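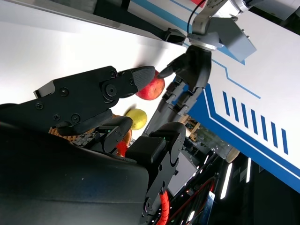 A red apple with faint yellow streaking.

Report on the Visit to the Ercombe Orchard Open Day

The Tallard Fruit Growers' Association sent a party of 30 members to the annual open day at Ercombe on Mon 17 August. The visit was arranged by Lemlem Derese, program secretary, and the party was received on arrival by Arsalan Zaidi, who has managed the orchard and its packing house for five seasons. Members traveled by coach from Tallard and arrived shortly after nine o'clock, in time for the first of the guided walks.

The orchard stands on a long slope facing southeast, with a windbreak of alder along the upper boundary. The soil is a clay loam over gravel. It drains well at the top of the slope and poorly at the bottom, where the older pear trees were taken out some years ago and the ground has been left in grass. Mr. Zaidi explained that frost settles in this lower section in most springs and that the orchard has no plans to replant it.

Pruning and Thinning

The first walk covered the main apple blocks. Most of the trees are trained to a central leader on semi-dwarfing rootstock, with the lowest branches kept high enough to allow mowing beneath them. Members were shown two neighboring rows, one thinned by hand in early summer and the other left alone for comparison. The thinned row carried fewer apples of noticeably better size. The unthinned row had several broken limbs, and Mr. Zaidi expects it to bear lightly next year.

There was a good deal of discussion on the subject of summer pruning. The practice at Ercombe is to remove upright shoots in August to let light reach the fruit, and to leave all structural cuts until the trees are dormant. Some of our members prefer to do both jobs in winter, and the question was not settled on the walk.

The trial block of the variety known as Witkowska drew particular interest. It contains almost 300 trees, planted as one-year whips and now in their second year of bearing. The apple is a late one, picked in October, and is said to hold its crispness well in storage. Members will wish to know that it needs a pollination partner and should not be planted on its own.
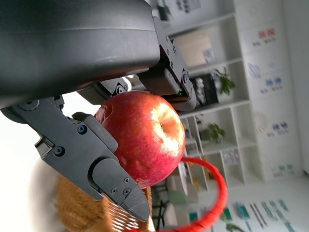 How far apart should apples be spaced when thinning by hand?
Leave one apple to each cluster, with a gap about the width of a hand between the fruits that remain.

The Packing House and Cold Store

After lunch, which was served in the barn, the party was divided into two groups for the packing house. The building was formerly a dairy and still has the sloping floor and central drain. Incoming fruit is weighed, sorted by size, and checked for bruising before it goes to storage or to the sales counter. Fruit with minor marks is set aside for juice - a line that now accounts for a useful part of the orchard's income.

The cold store has two chambers. One is held just above freezing for the late keepers, and the other is kept a little warmer for fruit that will be sold within a few weeks. Mr. Zaidi advised growers with small stores to keep windfalls out of them entirely and to inspect every tray at regular intervals. He also recommended raising trays off the floor so that air can move underneath.

Members asked about the cost of running the chambers through the winter. Mr. Zaidi was frank on this point and said that the second chamber is switched off as soon as its contents have been sold, usually well before the new year.

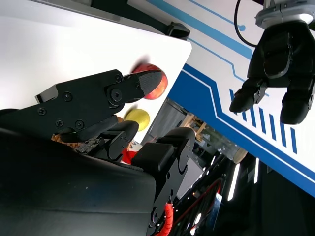
Stalls and Demonstrations

The remainder of the afternoon was left free. Movdale Nursery had a stall of container-grown fruit trees and took orders for bare-root stock to be delivered in the dormant season. A grafting demonstration was given twice in the barn, covering chip budding and the care of the bud until it has taken. The second session was the less crowded of the two. Juice was on sale by the glass and by the case, and the cider vinegar had sold out by three o'clock.

The coach left Ercombe at half past four. The Association has written to Mr. Zaidi and his staff to thank them for their hospitality. Members who ordered trees through the group are asked to confirm their quantities with Ms. Derese before the end of the month, stating the rootstock required.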